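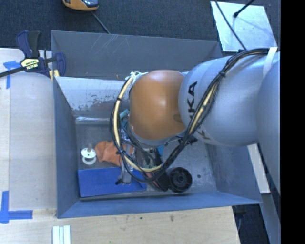
Small household things in the gray bin, pacifier on the left, orange cloth next to it.

Stillmont Household Odds and Ends

Welcome! Stillmont is a set of images of the small stuff that ends up in bins, drawers and the bottoms of bags. Pacifiers, cloths, sheets of colored material, bits of everyday clutter. We love this kind of thing, and we think it deserves better labels than "misc".

What's in it

The current release has 1286 images showing items from a pool of 451 household objects. Everything lies in an open-topped bin, and things overlap as they please. A soft item half under something else is labeled just like one lying out in the open, with a note on how much of it shows.

Folders

images/ - the pictures, one file each
labels/ - one text file per picture, same name as the picture
objects.csv - the master list of items, with material and size
splits/ - train, validation and test lists
notes/ - free-form comments from the labelers (worth a read, they get quite passionate about socks)

Label fields

name: plain everyday name, singular, such as "pacifier" or "cloth"
group: one of 24 groups, from baby things to kitchen linens
color: the main color as a person would say it, so "orange" and never "burnt sienna"
state: flat, folded, crumpled, upright or on its side
visible: full, partial or sliver
comment: optional

The state field is my favorite part of the whole set! A cloth can look like almost anything depending on how it lands, and having "crumpled" recorded separately from the name makes it so much easier to pull out all the awkward ones. For rigid things we use upright and on its side. Pacifiers gave us some trouble, so the rule is now that a nipple pointing up counts as upright, whatever the ring handle is doing.

How we labeled

Huguette Collet wrote the naming guide and Baptiste Cordier put together the object list. Each picture was labeled by 3 people working separately. Where they disagreed on a name, Felicja Stępień made the final call. Disagreements over color were kept in the comment field - blue and teal came up again and again, and we didn't want to throw that away.

Names follow what you'd say if you were asking someone to pass you the thing. "Cloth" covers dishcloths, dusters and rags unless the weave or a hem makes it obvious. "Sheet" is used for any thin flat piece when the material can't be told from the picture.

Good uses

Sorting and tidying projects, search by everyday names, studying how people name ordinary objects, teaching a first class on labeling. Wycliffe Kombo has been using the notes folder for a workshop on writing label guides and it went down really well.

Known gaps

Baby things and kitchen linens are well covered. Tools, stationery and anything made of glass are thin. The bin floor is gray and worn, so pale gray items can be hard to pick out, and some slivers have surely been missed. Comments are mostly in English with a few in French.

Changes

1.2 (December) - fixed the mix-up between "bib" and "cloth", added the visible field, renamed "dummy" to "pacifier" everywhere
1.1 - color names cut down to a short list
1.0 - first release

Still to do

Add a second name field for regional words
Go back over the slivers in the test list
Decide what to do about things inside other things (a spoon in a mug, a sock in a sock)

Corrections are very welcome. Open an issue with the file name and the line you'd change, and Didier Pruvost or I will take a look. If you have a better word for something in objects.csv, send that too - we have changed our minds plenty of times already!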